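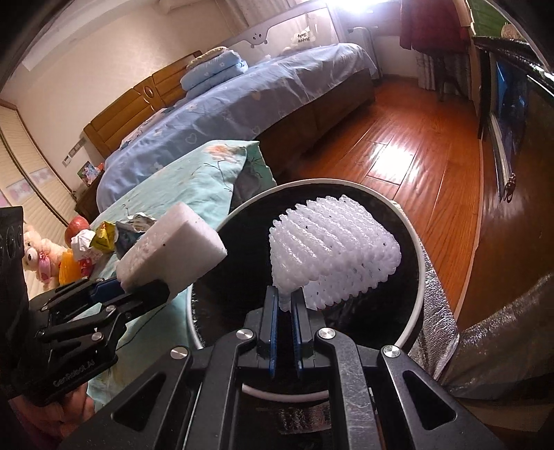 Foam net held over the bin, sponge block in the other gripper.

Feb 25, 2024. Bedroom clutter set, two hand-held grippers. Hajar wants these counted toward the 1,000 for the Wetham policy. I'd hold off. Her claim is that mixed soft trash teaches grasp choice. My worry is that it teaches "close on anything pale."

Checks before I believe it:

1. Label net and block separately. In the view below they lie one right in front of the other, and the block's front end is textured like a net.
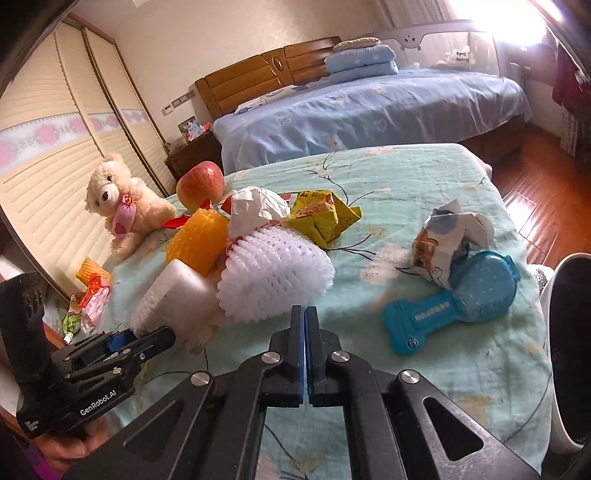

2. Score the toys as keep. The bear must never become a target. Siham's November labels had no keep class at all.

3. Hold out 5 layouts, and have 2 people score them without seeing each other's sheets.

Block grasps look clean enough, but a stiff block is the easy case. I don't accept it as evidence for wrappers.
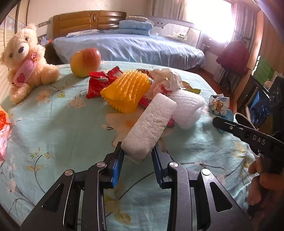 Block clamped at a tilt, just above the sheet. Ask Hywel about grip width.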